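Plelten Wipe-Down Set
Head-view recordings of counter cleaning, by Lerkuden

Plelten is a licensed set of household cleaning recordings for teams training robot arms on wiping tasks. It covers liquid spills on kitchen counters, filmed from head height, with both hands working at normal speed.

The set holds 3,000 clips recorded in 33 kitchens. Each clip comes with hand tracks, a short written task line and a mask for every spill, down to single droplets. Spill shapes vary from round puddles to long streaks – the streaks are where most wiping policies leave residue.
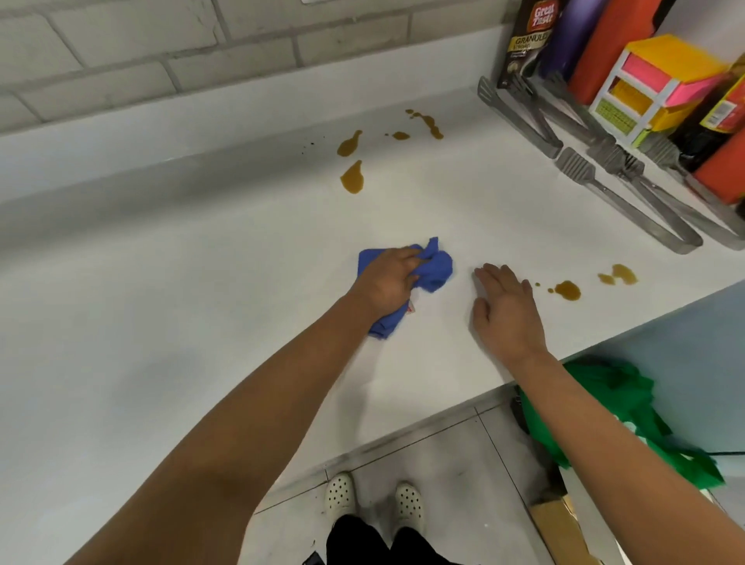

Kitchens are recorded as they are, with bottles, utensils and packages left on the counter. Buyers who need bare surfaces can filter by clutter level in the Flotaner viewer, included with every license.

What you get
Video and hand tracks, all clips
Spill masks at 16 frames per second
Flotaner viewer, 6 seats
Loader scripts for the Mohammadi two-arm kit

Masks are checked by hand before release. Depth is not included in this version and is planned for October.

Licenses run for one year and cover one site. Delivery is by download or on a drive – drives ship at cost.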